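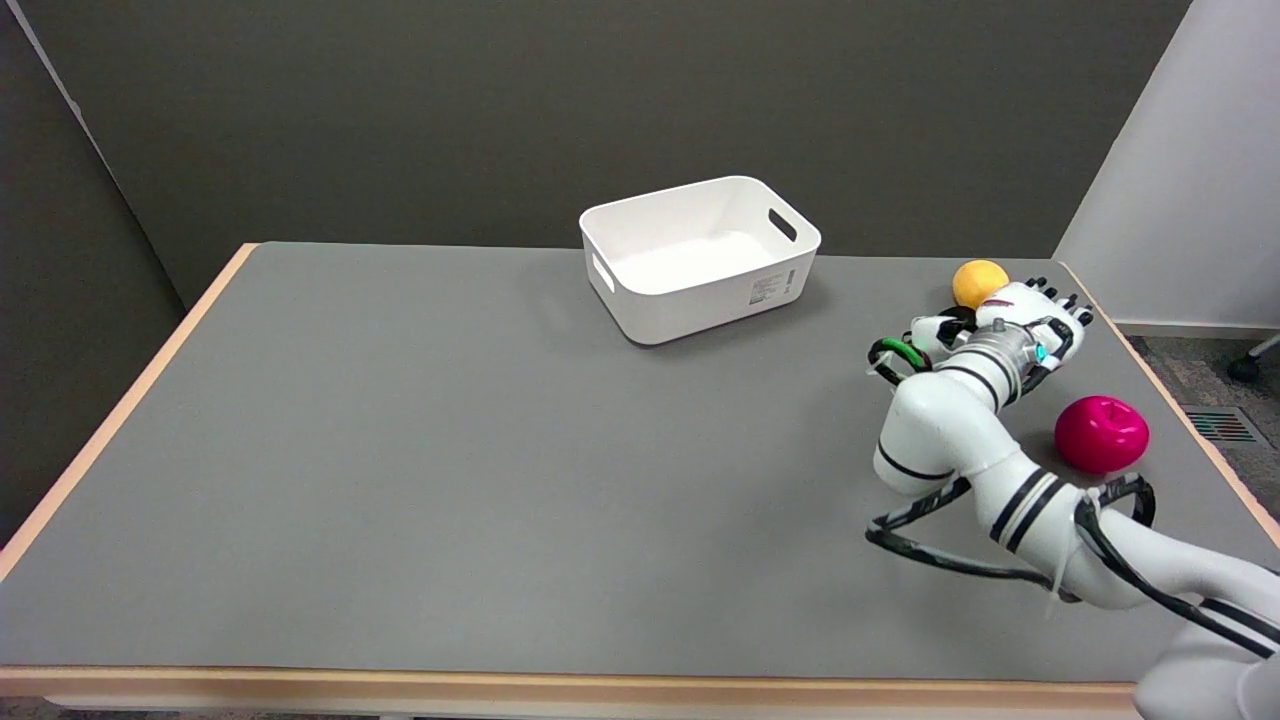 2024年10月26日 玩具组工作间 919室

上午先弄台面，下午收纳盒和那几样水果、球。晚了才坐下来写，顺序乱，将就看。

台面

灰桌面这张用下来还行。哑光，灯一打不怎么反白，孩子的东西放上去颜色看得准。之前那张亮面的桌子，红的看着都偏橙，配色卡对了半天对不上，后来才发现是反光闹的。这张没这毛病。

擦台面：中性清洁剂兑温水，配了300毫升，没用完，剩下的倒掉了，没留。留着过夜有味，上次吃过亏。微湿的布先走一遍，干布跟着收。别用那块绿的百洁布！8月那次有人拿它擦样板，哑光面擦出一块亮的，斜着看特别明显，到现在还在。

浅色木边要单独擦。灰面和木边接缝的地方积灰，布进不去，用牙签裹一层纸巾顺着走。左边那条边比前边脏，大概是大家都从左边过，袖子蹭的。木边不要湿着，擦完马上干布。有一小段摸着有点毛，拿细砂纸轻轻带了两下，只带边，没碰灰面。粉屑用胶带粘走，不要吹，吹了又落回桌上。

待办：问Amato那边木边有没有配套的修补蜡。颜色偏浅，带一点桃粉，市面上的"原木色"多半太黄。要来小样先在边角试，别直接上前边。

收纳盒

白色那只长方的，圆角，壁略往外张，两头有提手孔。Skotar送来的，准备当"水果与球"这一套的外盒。记几条。

1. 提手孔。长圆形，成人手没问题。小朋友两只手一边一个，盒子会贴着肚子走，挡视线，看不见脚下。小班可能得改成两人抬。这个要跟Prirkau幼儿园那边说，他们走廊里有一级台阶。孔的内沿摸了一圈，没有扎手的地方，有一处合模线略凸，指甲能刮到，不碍事，先记着。

2. 圆角。好擦。抹布进角一转就出来，比直角的省事多了。直角那批角里永远有一点灰黑的东西，牙刷都刷不干净。

3. 壁外张。好处是空盒能套叠，放柜子里省地方。坏处是装满以后往架子上推，上口比底宽，底下量着放得下，上口卡住。今天就卡了。柜子格子净宽要按上口量，上口！！以前的表格里写的是底宽，得改。

量了一只：底部长边319毫米。上口没量准，尺子歪，明天重量，先不写数，免得有人照抄。

4. 白色。里面放什么一眼看得清，小东西沉底也找得到。缺点显脏，蜡笔道子特别显。试了橡皮，浅的能掉，深的掉不了。酒精没试，怕发雾，先找只旧的试，试好再说。

5. 标签。外壁正面靠右贴着一小张，字小得要命，给孩子看没用，给老师看也费劲。想法：原标不撕，另做图卡，画一个球一个苹果，贴在另一头或者长边中间。撕标会留胶，上回撕Jerkton那批，胶印吸灰，过一阵变成一个黑框，比标签还丑。

图卡尺寸没定。太大孩子会去抠角。四个角剪圆，抠得少一些，这个是经验，没数据。

盒子在桌上的位置：放后边，长边朝人。靠前放的话人一俯身胳膊肘就碰到，前头得留出摆东西的地方。稍微斜一点没关系，孩子放东西进去反而顺手，不用每次都摆正。之前写过一条"盒子须与桌边平行"，删掉，没意义，老师也不会照做。

橙色的球

偏黄一点的橙，光面但不亮，哑的。颜色名字吵了很久，有人叫橘子有人叫球。清单上统一写"橙色球"，别写"橘子"。写了橘子，老师就会把它跟水果放一起，孩子也跟着叫橘子，后面"按用途分"那一步就乱了。不过反过来想，乱一下也是个好问题：圆的、橙的，到底算吃的还是算玩的？可以放进活动卡最后一条，给大班。小班不问。

球最大的麻烦是滚。台面平，也滚，手一碰就走。试过几种办法：
底下垫一小块毛毡，管用，但孩子会把毡子也当玩具，当被子盖。
垫橡皮圈，管用，好看度差一点，孩子会套手腕上，不要。
什么都不垫，让孩子自己想办法。有意思，可是费时间，捡球的时间比分类的时间长。
暂定毛毡，灰色的，和桌面接近，不抢眼。毡子剪圆，直径定61毫米，剪了一块看着合适，模板用硬纸板留了，夹在这本子后面。别弄丢，丢了又要重新试。

清洗：温水加皂，冲，布上滚干。别泡。上次泡过的那批别的球，晾了很久还闻得到味。晾的时候放在盒盖里，不要放窗台，滚下去过。

另：安全筒试了，没进筒，通过。单子另外夹着，这里不抄。

苹果

洋红那个。顶上有个小凹，柄那里浅浅一圈，形状就是苹果，可颜色太艳了，真苹果没有这样的。支持和反对都有，记一下：

支持：跟橙色拉得开，灰桌面上一眼就看到，分颜色这一步最清楚。孩子喜欢，手先伸向它。
反对：小班刚学认水果，给个粉红苹果，回头画画也画粉红的。我觉得这没啥，孩子画紫色太阳也没见谁急。但Prirkau那边提过这个事，要给人家一个说法。

折中：颜色卡上写"洋红"，物名卡上写"苹果"，两张卡分开用，不同一天用。先认形，过几天再认色。这样"苹果是什么颜色"这句话就不会在同一节里问出来。活动卡第二页已改。

凹的地方容易存灰，柄那一圈也是。软毛刷打圈刷，刷完倒扣着晾，水才出得来。正着放水就窝在凹里，干了一圈白印。白印用干布搓得掉，就是烦。

摆放：靠桌子右边放的时候离边太近，掉下去过一次（上午试活动的时候，别的一只）。没坏，掉在地上声音倒是很大。以后物件离桌边至少一掌宽。写进老师页。"一掌"就写一掌，别写厘米，没人拿尺子摆玩具。地面是深色的，掉下去的洋红好找，深绿那种就难了，找了好半天在桌腿后头。

另外发现苹果比球稳得多，轻推也就晃一晃。可以作个对比：哪个会跑，哪个不跑。比分颜色有意思，感觉是这一套里最好玩的一条。活动卡先加一行，措词再想。

活动卡草稿（给老师的，话要短）

这版比8月那版砍掉一大半字。那版一页塞满，老师反馈没时间看，合理。

第一步：盒子空着放桌上，让孩子先看看里面，摸摸提手孔。别急着讲。
第二步：把球和苹果摆在盒子外头。问：哪个会滚？先猜，再推。
第三步：请孩子放进盒子里。放哪头都行。
第四步：拿出来，换一种放法。
最后（大班）：橙色的这个，是吃的还是玩的？为什么。

第二步的"推"字要不要换成"碰"？推的话有的孩子会用很大力，球直接飞出去。碰好一点。改成"轻轻碰一下"。定了。

第三步原来写"整齐地放进盒子"，整齐两个字去掉。就两样东西，谈不上整不整齐，写了老师反倒要去纠正孩子。

收的那一步一直写不好。想让孩子自己收，可是收完盒子还得端回柜子，这段路谁端？盒子本身不重，问题还是前面说的，挡视线。先写"老师端"，等Prirkau那边试过在改。

包装

盒子出去要套袋。上次袋子小了，套到一半裂，整个返工。这次换大一号，袋口折两折，贴纸胶带，不用透明胶，透明胶撕的时候连袋子一起撕烂，老师就懒得再用那个袋子了。

盒里放东西：球先进，毛毡压在球底下，苹果放另一头。中间塞一团皱纹纸隔开，不然一路上球撞苹果，哐哐响。有次收货的人以为里面碎了，打电话来问。皱纹纸用白的。红的掉色，沾在白盒子上洗不掉，那只现在留作工作间自己用，装剪刀。

活动卡平放最上面，正面朝上，打开第一眼先看到卡。卡不要折。折过的卡老师当说明书处理，往抽屉里一扔。平的反而会贴墙上。这个差别挺大，没想到。

外箱标签：套装编号、919室、轻放。"轻放"印大一点。编号写在箱子侧面，上次写在顶上，一摞起来全看不见，找一箱要把上面的都搬开，腰疼。

柜子

装盒的那个柜子，今天卡住的那一格，把隔板往下挪了一个孔，高度够了，宽度还是紧。斜着进去再摆正可以，取的时候也得斜着取。大人没事，孩子拿不出来。所以这一格只放备用盒，孩子用的放最下面那层敞口的。敞口那层原来堆着布头，清出来了，布头进了袋子，袋子放门后，周内处理，别又堆回去（说我自己）。

柜门内侧那张旧清单撕了，上面的盒子型号早就不对。新清单还没写，先空着。

费用

毛毡和皱纹纸一起，这次大约花了61……写错，61是毛毡直径。钱的数看收据，收据在信封里，晚点再登，脑子糊了。

问题清单，没按轻重

上口宽重量，表格改列名（底宽改上口宽）。
木边修补蜡，问Amato，要小样。
酒精擦白盒，找旧盒试，看会不会发雾。
图卡贴哪里，长边中间还是短边。倾向长边中间，短边有孔，贴不下大的。
Skotar的标签能不能以后贴盒底？问一句，不抱希望。
Jerkton那批旧盒的胶印，试试食用油，闷一会儿再擦，擦完洗洁精过一遍。谁有空谁弄。
合模线那处，找两三只别的盒摸一下，看是不是都有。只有这只就算了，都有的话得跟Skotar说。
毛毡要不要跟球缝在一起？应该不要，缝了就滚不了，第二步白写。划掉。
牙签快没了。
洋红和旧色卡上的"玫红"重名问题，旧卡收回来，别两套一起用。

补一条，收工前想到的：白盒放在灰桌上，影子落在盒子左下，浅浅一块。试活动的时候有个孩子去摸影子，摸了好一会儿，苹果和球都不看。苹果底下也有小影子。要不要单独做一页影子的？桌面是灰的、哑的，影子不抢眼但看得见，其实正合适。下次带个手电筒来，把球和苹果分别照一照，看哪个影子变得多。苹果顶上那个凹不知道影子里看不看得出来，估计正侧面照才行。先不跟Prirkau说，说了他们就要排进课表，我这边还什么都没试。

布洗了挂着。清洁剂瓶盖拧紧了。下次先重量上口宽，再动别的。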